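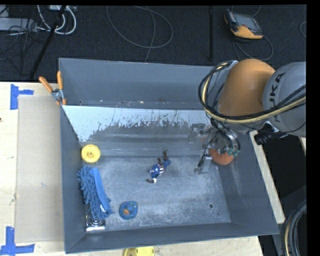 Figure 1. Bin-clearing trial with the Kadwood kit.

4. Evaluation of the Kadwood bin-picking kit

4.1 Kit and installation

The Kadwood kit is sold by Junton as an add-on for industrial arms that a buyer already owns. It consists of a two-finger gripper, a wrist sensor, a camera with its mounting hardware, and a licence for the Clolach grasp planner. The bin is not supplied. Junton's setup guide asks only for a rigid container with sloped walls and a flat floor, and we used a grey sheet-metal one on a wooden tabletop (Figure 1). A reflective metal panel stands along the back, and a spring clamp with orange handles grips the rim at the upper left corner. Blue painter's tape marks on the table give the reference positions to which the bin was returned before each block of trials.

Installation took two working days, most of the second spent on hand-eye calibration. The guide describes the procedure for a camera mounted on the wrist but gives a single paragraph to the fixed mounting that we used. We repeated the calibration three times before the residual error settled, and the version used for all trials reported below was completed on Thu 23 September. Cable routing is left to the buyer. We strapped the cables along the arm and limited wrist rotation in software to keep them from being pulled tight, which removed a small part of the reachable volume near the left wall.

4.2 Objects

Clolach is advertised as needing no object models. To test this we avoided the boxes and bottles that appear in the supplier's own material and assembled a set of 21 household items and toys with awkward shapes or soft surfaces. The load in Figure 1 includes a yellow round plastic piece with a recessed hub, a blue microfibre mop pad with shaggy fringes, a small action figure, a blue dish-like object with a raised rim and a small silver metallic block. A small orange item rests inside the dish. Nested items of this kind were included on purpose, as the planner has to decide whether to take the inner object first.

None of the items was shown to the system beforehand, and we did not adjust the planner between items. Gripping force was left at the default value throughout.

4.3 Procedure

We ran 1,000 pick attempts, divided into blocks of 20. At the start of each block the operator tipped a mixed load into the bin from a tray and stepped back behind the table. The arm then attempted picks until the block was finished, and the bin was refilled whenever it was cleared. An attempt was scored as a success if the object was lifted clear of the rim and held for three seconds. Dropped objects were left where they fell if they landed inside the bin. Objects that fell outside it were put back by hand at the next refill.

The operator kept the teach pendant within reach and could stop the arm at any point. A stopped attempt was scored as a failure, whatever the cause.

4.4 Results

The overall success rate was 92 per cent. Rigid objects lying away from the walls were rarely missed. The mop pad was picked reliably when the fingers closed on its fringes, but they often slid off the smooth strip along its edge, and the planner showed no preference between the two. The action figure was lifted by the torso or a leg in most attempts and by an arm in a few, when it tended to swing and fall.

Failures were concentrated along the back of the bin. The upper half of the panel is bright and mirror-like, and the depth map there contained false surfaces that the planner sometimes treated as objects. The fingers then closed on nothing. We repeated one block with matte card taped over the panel and saw no failures of this type, though a single block is too little to support a firm claim. Corners were the other weak point. Small items such as the metallic block were often left until last, and the gripper housing came close enough to the wall to trigger a protective stop.

Nested items gave mixed results. The planner usually took the inner object first, but on several occasions it gripped the rim of the dish and lifted both together. Under our scoring rule this counted as one success. A user who needs items separated would count it differently.

4.5 Comparison and cost of use

The Khalaf kit, tested in December with the same objects and the same procedure, reached a similar rate on rigid items and did worse on soft ones. It was quicker to install — the calibration routine runs without supervision — and its documentation covers fixed cameras in full. The Kadwood kit requires a yearly renewal of the Clolach licence, and without it the gripper can still be driven manually but no grasps are planned.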